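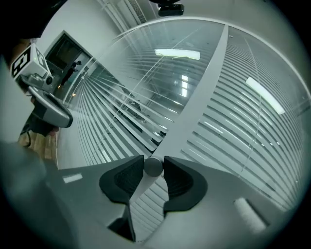 4. Película listrada na divisória de vidro

Chegámos à parte de que eu mais gosto (e também à que me deu mais dores de cabeça na primeira vez!). Se saltou a secção 3, volte atrás, porque o vidro tem de estar mesmo desengordurado antes de abrir o rolo.

Uso a película Taltus de faixas foscas horizontais, referência 2756, em rolos de 54 cm de largura. Corto sempre com uma folga de 3 cm em cada ponta e aparo só no fim.

1. Comece pelo painel ao lado do montante branco. É a borda que toda a gente vê quando passa no corredor, por isso eu alinho tudo a partir dali.

2. Marque a altura da primeira faixa com fita de pintor, dos dois lados do montante. Use o nível. Eu confiei no teto uma vez, na sala de reuniões da Orcombe, e as riscas ficaram a descer para a porta...

3. Borrife o vidro com água e duas gotas de detergente, sem poupar. Retire o papel de proteção aos poucos, de cima para baixo.

4. Encoste a película à fita e vá puxando a água com o rodo Eretti, do centro para fora.

5. Passe ao painel seguinte e confira se as faixas continuam à mesma altura do outro lado do montante. Afaste-se uns passos para ver, de perto engana muito.

6. Apare as sobras com lâmina nova, encostada à régua.

Nota: as luzes compridas do teto refletem-se no vidro e, com as riscas pelo meio, custa imenso perceber se aquilo é bolha ou reflexo. Eu apago-as e trabalho com uma lanterna de lado, fica logo tudo à vista.

Cuidado: não passe a lâmina por cima das juntas de borracha. E se houver grelha de ventilação no teto junto à divisória, desligue o ar enquanto aplica, que a película solta é uma vela de barco!

Bolhinhas pequenas desaparecem sozinhas em poucos dias. As maiores, pique com uma agulha e alise com o pano Szilágyi que vem no kit. Para limpar as faixas depois, veja a secção 5.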